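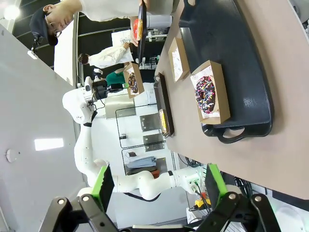

I have been thinking about donuts since I got home, and I mean seriously thinking about them, the way other people think about a movie they just saw. So here comes a whole post about donuts and the boxes they come in. You've been warned!

Some background for new readers. I grew up in Lastville, where the only donut you could get was the powdered kind from the gas station, in a sleeve, and I loved those too. But a chocolate-glazed donut with sprinkles was birthday food. My aunt would drive to the next town over and come back with a flat box tied with string, and we weren't allowed to touch it until everybody had sat down. I still get that same little jump in my stomach when I see pink and yellow and blue dots on chocolate. I'm 44. It hasn't worn off.

What I'm completely in love with right now is one donut in its own box. Brown kraft paper, with a sheet of printed paper inside, and the donut sitting in the middle of it like a piece of jewelry. I used to think this was fussy. A dozen in a big box is cheaper and friendlier and you get to fight over the good ones. But a single box makes you slow down (a little), and the lining catches the sprinkles that fall off, so you can go back for them with a fingertip when you're done. I do this every time and I'm not sorry.

The papers are half the fun, too. Some have a pattern all over and some have small line drawings, and I've started saving the clean ones. My friend Felicidad Tiongson folds hers into envelopes for birthday cards, which I thought was genius, so I tried it. Mine came out crooked and slightly greasy on one corner — I mailed it anyway.

Now, chocolate or orange? I've always been a chocolate person, no question. An orange glaze used to look to me like something that had wandered over from the fruit tarts. Then last June Felicidad brought a couple of orange ones to my porch and I had one with black coffee around four in the afternoon, and oh my goodness. Sharp and sweet together, and the coffee tasted better afterward. I still reach for chocolate first. I just look at the orange one a lot longer than I used to.

All this sent me into the kitchen, of course. I made baked ones first, in the pan I bought years ago and had used exactly once, and they were nice little cakes with holes in them. Then I got brave and fried a batch. Gilmar Meireles, my neighbor, used to work in a bakery in Virninon, and he gave me two pieces of advice over the fence: let the cut rings rest for 30 minutes before they go near the oil, and dip them in the glaze while they're still a bit warm. Then the sprinkles right away, before you do anything else, before you even put the donut down. I waited too long on the first few and the sprinkles bounced off and rolled under the stove. They're probably still there.

For the glaze I melted dark chocolate with butter and a spoonful of corn syrup, then whisked in powdered sugar and hot water until it ran off the spoon in a ribbon. I didn't measure the water. Add it a tiny bit at a time and stop early.

I served them on a big dark tray, and I'd recommend that to anybody. Everything bright looks brighter on charcoal gray! My white platter has been demoted to crackers. A tray with a rim and a proper handhold is also just easier to carry out to the yard when you've got the screen door to deal with.

Next up I want to try the orange glaze at home, with zest in it, and I need to find a source for those little boxes that doesn't make me buy 700 at once. If you know of one, please leave it in the comments. Same goes for anyone who has a good use for leftover sprinkles, I bought the large jar.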